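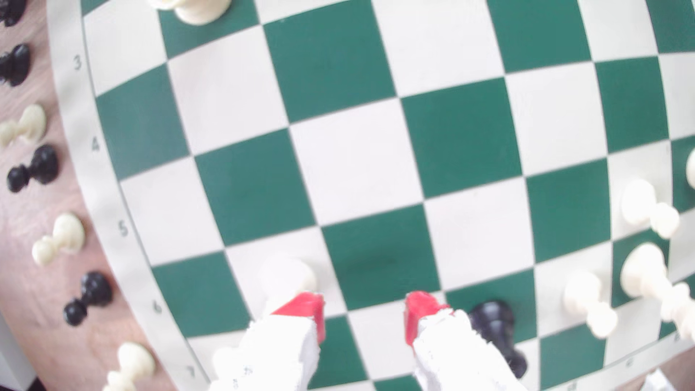

Green and white vinyl, rank numbers down the border, and white pieces toppled over on the right.

Trips > Game Days > Wallano Open House, Abu Hammour

Home Trips Club News Puzzles Contact

This site uses cookies to remember your settings. Accept / Manage

Wallano Open House: a whole day of chess boards (and too much cake)
17 May 2026

I went to the Wallano open house in Abu Hammour planning to stay an hour. I'd told my sister I would be back for lunch. I got home when it was dark, with a tube under my arm and a sore thumb, and she'd eaten my half of the chicken. So that's the kind of day it was!

If you don't know Wallano, it's a games shop with a workshop behind it, where they repair old sets, replace lost pieces and cut and print boards. The shop part is small and always has too many people in it. The workshop you normally only see through the door when somebody goes in to fetch something, and I have been nosy about it for years. Once a year they let everybody in. I missed the last one because I had the date down as March and it wasn't March.

Getting in was a bit of a squeeze. There's parking behind the building but the sign for it faces the wrong way, so you only see it when you're leaving. I parked by the bakery and walked, and bought a date roll on the way, and then another one.

Ziad Shboul was on the door handing out stickers. He fixes the wooden sets and I'd emailed with him before about a missing bishop (long story, the dog had it). He remembered the bishop! He did not remember my name, but I'll take it.

The vinyl tables

I went straight to the playing tables because that's where the noise was coming from. I have a soft spot for vinyl boards. I learned on one, my whole school club played on them, and I like them better than the fancy wooden ones I'm scared to put a coffee next to. These were the classic kind, deep green and off-white with a pale border, on a brown wood table with a rounded edge that I kept wanting to run my hand along.

What got me is how the border is printed. On the boards I grew up with, the letters ran along the bottom and the numbers went up the side. You can of course turn any board a quarter turn and then you've got numbers along the top and letters down the left, and if you come to it that way and you're trying to write down your moves, your brain just stops. I stood there for ages working out which corner was a1. Mireille Geagea, who was minding the tables, let me suffer for a while and then tapped the corner with her pen. Top left! Of course it was.

She told me they'd gone back and forth on the green. The older print was more of a forest shade and people complained that the black pieces got lost on it under lamps at night. I thought it looked great with both colors on it, though I'd believe her about the lamps. My own board at home is brown and buff, and a black knight on a brown square after nine in the evening is basically a rumor.

There was a big tray of spare pieces too, and I did that thing where you pick one up, put it down, and pick up the next one. The sets on sale in the front come in two weights. I like heavy. Mireille likes light, because she teaches kids and a heavy king dropped on a sandaled foot ends the lesson. Fair enough.

Pawns, pawns, pawns

The thing I hadn't expected was how many people were there about pawns. Queens get all the attention when you're shopping, but what goes missing is pawns. Ziad keeps a book of repair and replacement orders, and he let me look at the page total: 646 single pawns sent out in the past year! Some of those are going to people who've lost one down a car seat, and some are going to schools that have lost a whole row.

And then pawns roll. If you've ever knocked the board with your elbow you know that they don't roll straight, they go around in a little curve because of the wide base, and then they stop against whatever is nearest. A pawn on its side always looks so sorry for itself. I lost an entire rook endgame once because my pawn went over and I put it back one square off and neither of us noticed until we were both out of theory and into nonsense.

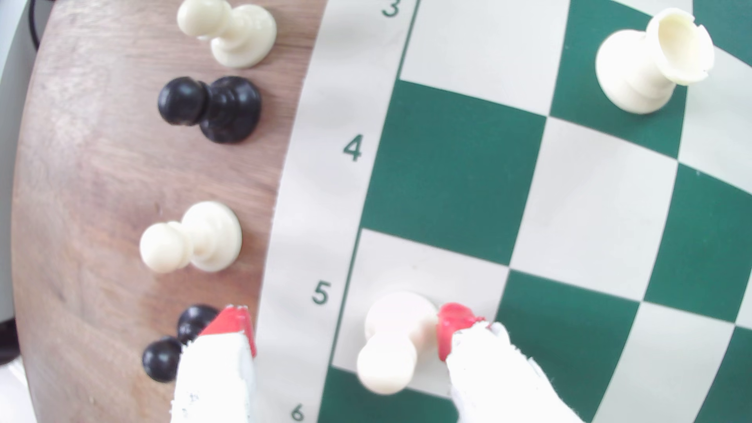 The Brodmont endgames

After lunch (a samosa, standing up) Herman Menon ran what he calls the Brodmont hour. The Brodmont exercises are a set of endgame positions he has been collecting since he lived there. You get a position, you get a partner, you play it out, and then you swap sides and play it again from the same start. That last part is what makes it so good. The first time through you think your side is hopeless. Then you switch and discover the other side feels hopeless as well.

I was paired with Shalini Rana, who turned out to be a much better player than me and very nice about it. We played on one of the vinyl boards. She sets up pieces faster than anyone I've ever watched, and she puts them all dead center in the square, where mine sort of lean toward the middle of the board like they're trying to hear something.

Our first position had rooks and a handful of pawns each. I had white, and I did all right for a bit, and then I pushed a pawn I should've left alone. You know the feeling when your hand is still on the piece and your stomach already knows? Shalini said "hmm" very politely. I was done for in 7 more moves.

The second one we drew, and I'm prouder of that draw than of most of my wins. Herman came by in the middle of it and stood behind me with his arms folded, breathing. He said later that he'd been thinking about parking.

Things I picked up from Herman's hour, in no special order:

Get your rook off the edge early. I knew this. I still don't do it.

If your king is stuck in the corner with a fence of your own pawns nearby, look at which pawn you can move to give it some air before you look at anything else.

Don't fall in love with a bishop that has nothing to aim at.

Write the move down after you make it. I've been doing it the other way around for years and got told off.

There was a bit of a gap between rounds, and I used it to wander around looking at other people's positions, which I know is annoying, and I'm sorry to the man in the blue cap. The late-stage boards are my favorites to look at. At the start of a game they're all the same, and by the end there's so much green and cream showing and the pieces left over have all ended up in these strange little neighborhoods. One lot huddled together, and then one rook way off on the other side on its own business.
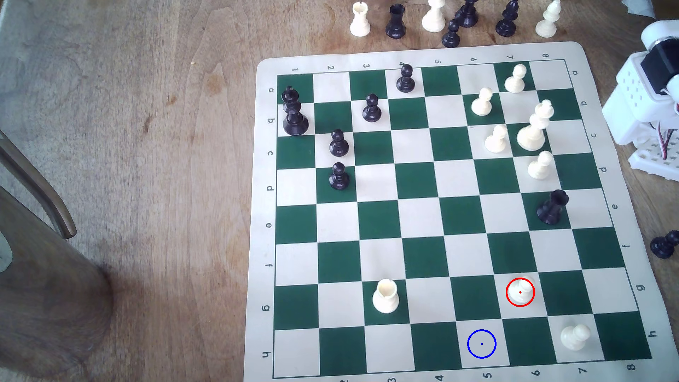
Black king in the top left corner, with a black rook all alone over on the right and a bunch of white pieces above it.

I stared at the one in the photo for a good while. My eye went to the black king first, tucked away in the a1 corner, and then to the black pawns strung out between him and the rest of the board. White's bishop has three pawns sitting close to it, plus one more up near the edge, and I kept trying to decide if that was a fortress or a traffic jam. I'm leaving it here without an answer, so if any of you want to argue about it in the comments, please do.

Behind the shop

The workshop tour went in small groups and I was in the one led by Deirdre Gilmartin, who runs the printing side. She's from a family of sign makers and talks about ink the way my uncle talks about football. The vinyl arrives in long rolls, gets printed, rests overnight, and is cut the next day. She showed us a stack of rejects where the border had gone crooked. I couldn't see it on half of them. She could see it from across the room.

I asked about creases, because mine at home has one right down the middle from when I folded it to fit a suitcase (yes, I know). Her advice was to roll it the opposite way around a cardboard tube and leave it alone for a couple of days somewhere warm. No irons! A woman in our group went very quiet when she said that.

Next to the printer is the bench where Ziad does the wooden sets. He had an old Arnier travel set open, the kind with pegs, and was making it a new knight. He does the head by hand and it takes him most of an afternoon. I tried sanding a base, just the flat part, and that's the sore thumb. He took it back from me fairly quickly.

What it cost and what I'd do differently

Getting in was free. The Brodmont hour was 15 riyals and came with tea. I bought a roll-up board in green, obviously, plus 6 spare pawns because after seeing that order book I got nervous.

Next time I'd go earlier and do the workshop first, while it's cool back there. By late afternoon it was stuffy and the group was big enough that I spent part of the talk looking at somebody's backpack. I'd also bring my own pencil. The ones on the tables were all blunt, and by the second game my score sheet looked like it had been written by a goat.

If you're taking kids, there's a corner for them with giant foam pieces, and Mireille does a beginners' session that looked like a lot of fun and was extremely loud. The cake table is to the left as you come in. Get the orange one before it goes.

The new board is on my kitchen table right now with a cookbook on each corner to flatten it out. Shalini has already messaged to ask for a rematch, and I've said yes, and I've asked Herman to send me the rook positions so I can cheat a little beforehand.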